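Recording the cushion task

Step 1. Set the start pose
Park the robot facing the sofa with both grippers open and in front of the seat. Lean the blue cushion against the inside of the armrest and tilt it a little differently for each episode – the model needs the variety.

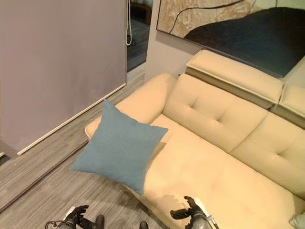

Step 2. Record the episode
Start logging before you move either arm. Keep failed grasps and tag them "miss". Our Isora set has 1,190 episodes, and 97 of them are misses.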